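Zuccaro to supply water-based lined paper cups to Jalbridge sites

Jalbridge, November 2021

Zuccaro has signed a supply agreement with the Jalbridge catering group covering single-wall paper cups for cold and hot drinks. The cups have a water-based barrier lining in place of the polyethylene film used under the previous contract. The agreement applies to 583 serving points, including staff kitchens, visitor counters and meeting rooms.

Cups will be made at the Cikholm plant, where two forming lines have been converted for the new board. The conversion was completed in July and involved changes to the side-seam heaters, the bottom-sealing station and the rim-curling tools. Board is delivered to Cikholm in reels, printed on the outer face and die-cut into blanks before forming.
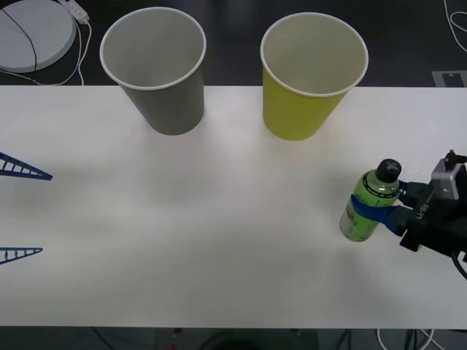 Natalia Ayala said the seam had taken longer to get right than the lining itself. The water-based layer seals within a narrower band of temperature than film, she said, and early blanks from the first reels tended to scorch at the overlap before they bonded. "We slowed the line down, fixed the seal, and then brought the speed back up in small steps," she added.

The range has four sizes, all with a rolled rim. Rim diameters are shared between the two smaller sizes and between the two larger ones, so that two lids cover the full range. Existing wall-mounted dispensers can be kept in use after the spring clip is changed. Replacement clips will be sent with the first delivery to each site.

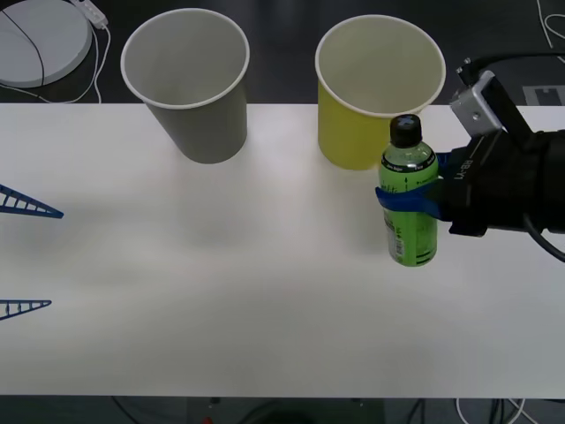
Outer cartons have also been revised. Sleeves are now packed upright and separated by a plain board divider, and the carton carries its batch code on two adjacent sides. Cartons should be stored off the floor in a dry room and kept away from direct heat. Opened sleeves should be closed again between uses.

Sites will be asked to keep used cups apart from general waste. Collection will be handled by Muromen, which will bale the cups and send them on for fibre recovery. Cups should be emptied before they are put in the collection tube; rinsing is not required. Lids, stirrers and drinks cans go in the existing streams and are not part of the Muromen collection. Loads containing a large share of other material may be returned to the site as general waste.

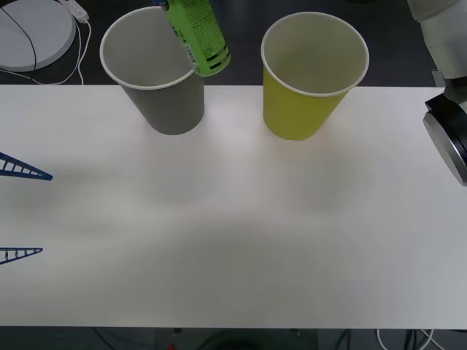 Paper cups and a green drinks can.

The first deliveries will go to 20 serving points in the main Jalbridge offices, with the remainder to follow as stocks of the earlier cup run down. Both types may be in use at the same counter during the changeover. The two can be told apart by the mark printed on the base — a solid ring on the new cup, a broken ring on the old. 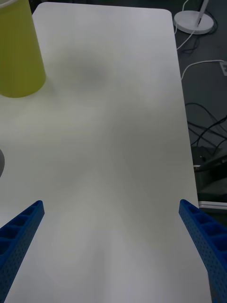 Zyanya Olvera said counter staff had mainly asked whether the new cups would soften if a drink was left standing. Her answer was that they are meant for single servings and should not be used to hold drinks overnight, which was also the advice for the earlier type.

Prices under the agreement are fixed for the first year and then reviewed against the cost of board. Site managers can request a data sheet and a sample sleeve through the usual Jalbridge ordering page.

Ends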